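Workshop notebook, Vetisside bench
January 9, 2018

Started the cloth comparison today. The table had been bare since November and everything put down on it slid or rattled, so the first job was deciding what goes on top. I had three candidates in the drawer: the felt left over from the Plolluvport job, the thin cotton sheet, and the beige-pink waffle cloth.

Felt went on first. It is thick and it stays put, but it picks up every bit of lint and thread in the room. Small packages also drag on it. A flat wrapper pushed from the side catches, folds under itself and stops. Took it off before lunch and shook it out in the yard. It needs a lint roller before it goes back in the drawer and we are out of refills.

Cotton sheet second. Looks tidy for a minute or two, then bunches up wherever something is pushed. I tried taping the edges to the rim. The tape held, the middle still wrinkled. It also shows the seam of the tabletop straight through. No good for us. Folded and put away.

Waffle cloth third. The weave is close and even and gives enough grip that light things stay where they are put, and they still slide when pushed. It is longer than the table needs, so I let the extra hang over the front toward the rim and did not tape it. If it creeps during the week I will put two clips underneath at the back, where they can't snag a sleeve. Please don't tape it. Tape residue on that weave will not wash out.

Washing instructions, since the label is gone: cold, no softener, hang it up. The softener made the last one slick and we had to run it through 3 more washes before it was any use.

Curtain. Kept the dark brown one across the back. The gray one from Gokthorpe is lighter and would brighten the corner, but it is short on one side and the wall shows. The brown hangs full width and the folds are soft enough that they don't distract. I steamed the lower part and gave up on the rest. One of the white poles in front of it has a lean, the left one. I loosened the foot, turned it, tightened it again, and it went back to the same lean. The thread in the foot is probably worn. It isn't in the way of anything so I left it. The middle one is fine.

Things for the table. The idea this time is ordinary household stuff that differs in weight and in how stiff it is. Last round was all boxes and told us very little about the cloth. I went through the Isaksson crate and pulled what would do:

The tin of luncheon meat. Heavy for its size, hard, stands on its own. Good for pressing a mark into the weave to see how long the mark stays. Leave the pull tab alone, please. The last tin got opened by somebody curious and the whole crate smelled for a week.

The folding laptop stand, white, kept collapsed. Long and stiff. It needs to lie lengthwise, back to front, or it takes up the whole row. The rubber pads at the top end will hold on to nearly any surface, so note which way up it is lying when you write down how it moved.

The wet wipes, the pink-and-white pack. Soft, changes shape when lifted. Keep the resealable label pressed down. The pack stiffens when the wipes dry out and then it is a different object.

The green snack bag. Light, slippery, will not lie straight and does not need to. Leave it at whatever angle it lands.

Everything goes toward the back edge to begin with, so the front of the cloth stays clear. I smoothed the clear part by hand, working from the middle outward. Pulling from the corners stretches the weave on the bias and it never quite comes back. 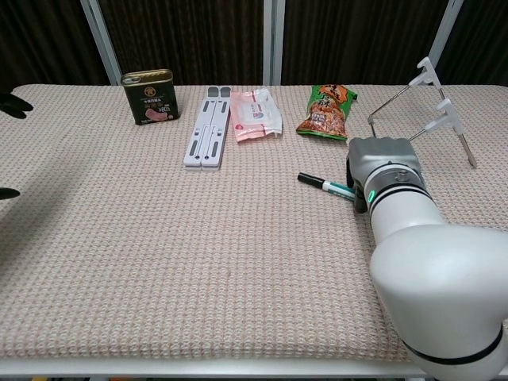 On spacing, I want enough room between things that a hand fits in without knocking the neighbor. The laptop stand comes farther forward than the rest and that can't be helped at its length. I thought about moving it to the end of the row but then it is the first thing anyone bumps walking past. It stays next to the tin, which won't mind.

The tin goes with its label facing forward. It doesn't have to be square to the edge. I spent too long this morning nudging things into line, and after the first move of the day the line is gone anyway.

The crate list is out of date. It still says 9 items in the bottom layer and the laptop stand was never on it. I have added it in pencil. Whoever has the file open next, please type it in.

Money: the Gokthorpe shop quoted 2000 for a new tabletop with a rounded rim all the way along. More than I want to spend before we know which cloth we are keeping. With the cloth over it the old top does the job. I will ask again once the comparison is done.

Still to do:
Lint roller refills.
New foot for the left pole, check the thread size before ordering.
Press test with the tin, one hour and overnight, write down both.
Wash the second waffle cloth so there is a spare.
Take the gray curtain back to Gokthorpe.
Find the lid for the Isaksson crate. It was on the windowsill last week and it isn't there now.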